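ACTA DE REUNIÓN DE SEGUIMIENTO
Almacenaje empotrado y equipamiento textil - Edificio Farkitz
Febrero

Hora de inicio: 9:40
Hora de cierre: 11:25
Lugar: sala de la planta baja, edificio Farkitz
Preside: Oduor Gachanja
Secretaría: Mwanahawa Obura
Asisten además: representación de Stinduvent (mantenimiento de carpintería) y de Kolev (suministro textil)
Excusa asistencia: responsable de limpieza del turno de tarde

ORDEN DEL DÍA

1. Aprobación del acta anterior
2. Estado de las puertas correderas
3. Criterio de colocación en los dormitorios
4. Cojines: existencias y reposición
5. Presupuesto
6. Ruegos y preguntas

1. APROBACIÓN DEL ACTA ANTERIOR

Se aprueba con una corrección en el punto 4: donde decía "balda regulable" debe decir "balda fija". El modelo instalado en los dormitorios no admite cambio de altura sin desmontar los costados.

2. ESTADO DE LAS PUERTAS CORREDERAS

Stinduvent presenta el resultado de la revisión de los armarios de 36 viviendas. El sistema de herrajes es el Uko de rodadura inferior en todas ellas. Se revisaron rodamientos, topes, planeidad de la guía y holgura entre hojas.

Incidencias comunicadas:

- Polvo compactado en las ranuras de la guía inferior, sobre todo en los extremos. Afecta al recorrido final de la hoja.
- Topes desplazados en cuatro armarios. Corregidos durante la visita.
- Una hoja de vidrio con desajuste vertical respecto al montante contiguo. Pendiente de regular.

El técnico de Stinduvent indica que la guía no debe lubricarse con aceite. La limpieza se hará con aspirador de boquilla estrecha y paño apenas humedecido, con la hoja desplazada primero a un lado y luego al otro. Gachanja pregunta si procede retirar las hojas para limpiar. Respuesta: no en mantenimiento ordinario, únicamente si hay que sustituir un rodamiento.

Se discute la posición en que debe quedar la puerta al terminar el repaso de la vivienda. El equipo de limpieza venía dejándola abierta para ventilar y el equipo de entrega la cerraba después. Acuerdo: tramo central abierto durante el repaso y hasta la comprobación final; cierre a cargo de quien firme la hoja de entrega.

3. CRITERIO DE COLOCACIÓN EN LOS DORMITORIOS

Se debate la distribución del tramo central del armario, dividido por una balda en un hueco superior y otro inferior. Había dos propuestas sobre la mesa.

Propuesta A. Cojín sobre la balda, tumbado. Hueco inferior libre para calzado o equipaje. Las prendas colgadas quedan por encima del cojín.

Propuesta B. Cojín en el suelo del hueco inferior, tumbado y arrimado al fondo. Balda despejada, a disposición del ocupante.

A favor de la A se argumenta que el cojín se localiza a la altura de la mano y que el suelo del armario, junto a la guía, es la zona que más polvo recibe. En contra, que una prenda larga puede llegar a rozar el cojín y desplazarlo. A favor de la B se menciona la superficie útil de la balda, que los ocupantes emplean para ropa doblada. Kolev observa que el panel marrón de símil piel marca con facilidad si se apoya peso encima y pide que en ningún caso se apilen objetos sobre él, con independencia del hueco elegido.

Obura plantea una tercera opción, dejar el cojín sobre la cama y el armario vacío. Se descarta para las viviendas sin ropa de cama puesta. Se mantiene como opción para el piso de muestra.

Acuerdo: se adopta la propuesta A como criterio general. La B queda autorizada cuando haya prendas largas colgadas. En los dos casos el cojín se coloca tumbado, con el lado largo hacia el frente. No se admite de canto ni doblado contra el costado.

Se recoge además lo siguiente:

- Las perchas se cuelgan todas con el gancho en el mismo sentido.
- Los pantalones se cuelgan doblados por la raya, con los bajos lo más igualados posible.
- Las etiquetas adhesivas del interior no se retiran hasta que Stinduvent confirme cuáles son de fábrica y cuáles de montaje.
- El suelo del dormitorio delante del armario queda libre en todo el ancho de apertura.

4. COJINES: EXISTENCIAS Y REPOSICIÓN

Kolev informa de 116 unidades en almacén del modelo combinado de símil piel marrón y pata de gallo en blanco y negro. Las costuras entre paneles son el punto débil: en el último control se apartaron varias piezas por hilo suelto en el encuentro con la banda negra. No se acepta la reparación a mano por parte del personal del edificio; las piezas defectuosas se devuelven al proveedor.

Limpieza del cojín: el panel marrón con paño seco; los paneles de tejido con cepillo suave. No usar el mismo producto en los dos materiales. Gachanja pide que la instrucción figure en la hoja de la vivienda y no en un anexo aparte, que según indica no se consulta.

Sobre el embolsado en plástico durante el almacenaje no hay acuerdo. Kolev lo recomienda; el equipo de entrega señala que la bolsa deja pliegues en el tejido. Queda para la próxima sesión, con una prueba de cuatro semanas en dos cajas.

5. PRESUPUESTO

Regulación de hojas y sustitución de rodamientos: 2.787 euros, materiales incluidos. Se aprueba.

Reposición textil: 1.391 euros. Se aprueba con la condición de que Kolev desglose el transporte, que en la oferta aparece dentro del precio unitario.

Las dos partidas se cargan a mantenimiento ordinario - no a equipamiento inicial, como figuraba en el borrador repartido.

6. RUEGOS Y PREGUNTAS

Stinduvent pregunta por el acceso al cuarto de herramientas antes de las 8:00. Se facilitará llave con registro de entrada y salida.

Se solicita que las hojas de entrega lleven una casilla para la balda y otra para el hueco inferior. Ahora hay una sola casilla ("interior armario") y no permite saber qué se ha revisado.

ARMARIO DE DORMITORIO, TRAMO CENTRAL
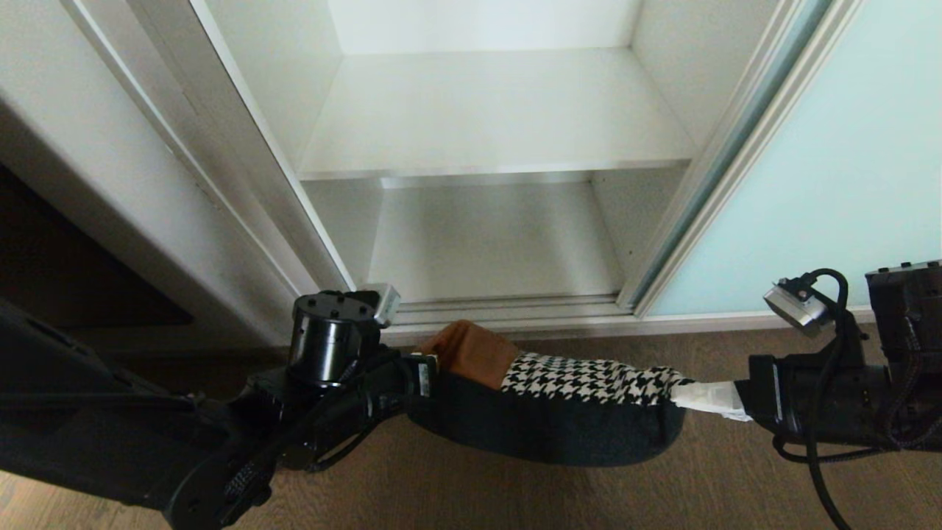
Balda y hueco inferior vacíos, guía a la vista.

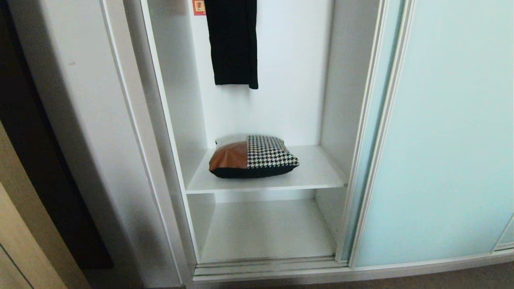
Propuesta A, con prenda negra colgada. 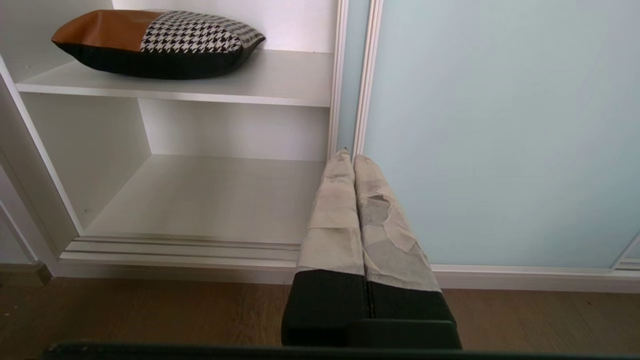

Cojín sobre la balda. 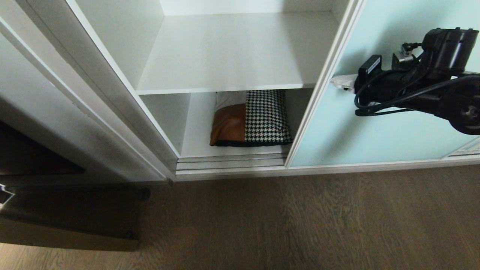
Propuesta B: cojín en el hueco inferior, junto al fondo.

Redacción del acta: Mwanahawa Obura, secretaría
Edificio Farkitz | Seguimiento de almacenaje | Febrero

ANEXO. SECUENCIA DE REPASO DEL TRAMO CENTRAL

Texto acordado para la hoja de vivienda. Sustituye al anterior.

a) Desplazar las hojas hasta dejar el tramo central abierto. Empujar por el montante, nunca por el vidrio.

b) Vaciar la balda y el hueco inferior. Lo retirado se deposita sobre la cama o sobre una superficie limpia, no en el suelo.

c) Pasar paño por el panel de fondo, los costados y las dos caras de la balda. El canto frontal de la balda se repasa aparte; es donde se acumulan marcas de dedos.

d) Aspirar el suelo del hueco inferior y después las ranuras de la guía. Respetar el orden, de dentro hacia fuera.

e) Comprobar que la hoja recorre la guía sin saltos en ambos sentidos. Si se detiene antes del tope, anotar el punto en la hoja y avisar a Stinduvent. No forzar.

f) Colgar las prendas, si las hay.

g) Colocar el cojín según la propuesta A o B. Anotar cuál se ha aplicado.

h) Repasar el suelo de la habitación a lo largo del zócalo del armario.

Tiempo de referencia por armario: sin fijar. Se medirá en las primeras viviendas y se incorporará a la hoja cuando haya datos de los dos turnos.

TAREAS PENDIENTES

Regular la hoja de vidrio desajustada. Responsable: Stinduvent.
Identificar las etiquetas adhesivas interiores. Responsable: Stinduvent.
Desglosar el transporte en la oferta textil. Responsable: Kolev.
Iniciar la prueba de embolsado en dos cajas. Responsables: Kolev y equipo de entrega.
Modificar las casillas de la hoja de entrega. Responsable: Mwanahawa Obura.
Trasladar la instrucción de limpieza del cojín a la hoja de vivienda. Responsable: Mwanahawa Obura.
Llave del cuarto de herramientas y libro de registro. Responsable: Oduor Gachanja.

Las observaciones a esta acta se remiten por escrito a secretaría antes de la próxima sesión, con indicación del punto al que se refieren.

V.º B.º: Oduor Gachanja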